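# The Long Life of a Kitchen Chair

The chair repair shop in Liltitz opens at eight and there is usually someone waiting. On the morning I visited it was a man with two dining chairs in the back of a hatchback, one of them in three pieces. He had bought the set when his first child was born. The child was now in college and had sat down too hard over the holidays.

Ifor Trevor took the pieces from him, turned each one over, and wrote a ticket. The whole exchange lasted less time than it takes to order a coffee. Most of the chairs that come in have the same fault, Trevor told me after the man had gone. A joint has come loose, the owner has kept sitting on it, and the loose joint has pulled apart the one next to it.

"People will fix a dripping faucet the same week," he said. "A chair that wobbles, they'll give it two years."

Trevor has run the shop for 16 years. Before that he worked for a company called Prandus, which made furniture for school cafeterias and went out of business when its largest buyer switched to benches. He kept some of the clamps. They hang along the back wall, and he still reaches for them before the newer ones.

## What a chair has to do

A table mostly stands still. A bookcase gets loaded once and then left alone. A chair gets dragged, tipped, stood on to change a light bulb, and leaned back on two legs by teenagers. Each of those things puts weight where the maker would prefer it didn't go.

Tipping is the worst. When a sitter leans back, the load that was shared among four legs goes to the rear pair, and the joints where the seat meets the back have to take the strain. In an older wooden chair those joints are held by glue and a close fit. Once the glue lets go, the parts start to rub, the hole gets wider, and fresh glue alone won't hold for long.

Newer chairs fail in other ways. The ones sold flat in a box are held with bolts, and bolts back out. Trevor's advice to anyone who owns that kind is to turn the chair upside down once a year and tighten everything with a hand wrench, a little at a time, working from corner to corner. He picked March as his own month for it, for no special reason, and has done his kitchen set then ever since.

Metal chairs bend or crack at the weld. Plastic shells tend to go at the points where the legs attach. He turns away most of the plastic ones. "I can stick it," he said, "but I wouldn't let you sit in it."

## The cost of keeping one

A basic reglue in Liltitz costs less than a new chair of decent quality and more than a new chair of poor quality. That is the whole problem, from the trade's point of view. A customer with a cheap chair and a loose leg can replace it for less than the repair, and many do.

What brings people in is that chairs come in sets. Replacing one out of six means living with an odd one or buying six more. The man with the hatchback had looked for a match online and found that his pattern, the Kallelora, had been dropped from the catalog. A seller two states away wanted $147 for a single used one, shipping not included. The repair came to a good deal less.

Trevor keeps a shelf of orphans for the same reason. When someone leaves a chair behind or tells him to throw it out, he saves the parts that are sound – rungs, spindles, a good seat if there is one. The shelf has bailed him out more often than any supplier has.

## Painted white

Half the afternoon went to paint. White kitchen chairs are popular again, and a good share of the shop's work is now putting white on chairs that used to be brown, or putting it back on chairs where it has worn through.

White shows everything. A brown chair can have a scuffed foot for years without anyone noticing. On a white one the wear starts at the front edge of the seat and at the bottoms of the legs, where shoes and vacuum cleaners hit. Trevor sands those spots by hand, primes them, and gives the legs one more coat than the rest. He works with the chair up off the floor so he can see the feet.
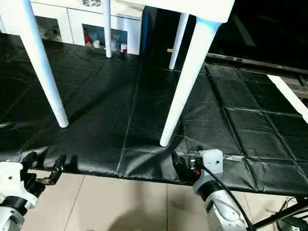

*A white chair on a quilted black mat. Feet and lower legs are the first places to look for wear.*

The mat matters more than people expect. A bare bench will mark fresh paint, and newspaper sticks to it. A thick moving blanket works at home, folded so there are no hard seams under the feet. He tells customers to leave a painted chair alone for several days before sitting on it, and longer before stacking anything on top, even if it feels dry to the touch.

Then there are the pads. Felt ones are cheap and quiet, and they come off. The nail-on kind stay put but can split a thin leg if the nail is too thick. Trevor drills a small hole first. He buys pads from a wholesaler called Muli in bags of 500 and gives a set away with every repair, after years of seeing the same chairs come back with the same chipped feet.

## Pick-up day

The man with the hatchback had been told 28th February, and he came for his chairs that afternoon. Trevor set them on the concrete by the door and pressed down on each corner with the heel of his hand. One rocked slightly. He slid it over to a flatter part of the floor and tried again, and it stood.

The man paid in cash and asked whether he should bring in the other four.

"Are they loose?" Trevor said.

The man said he thought one of them might be.

"Bring that one."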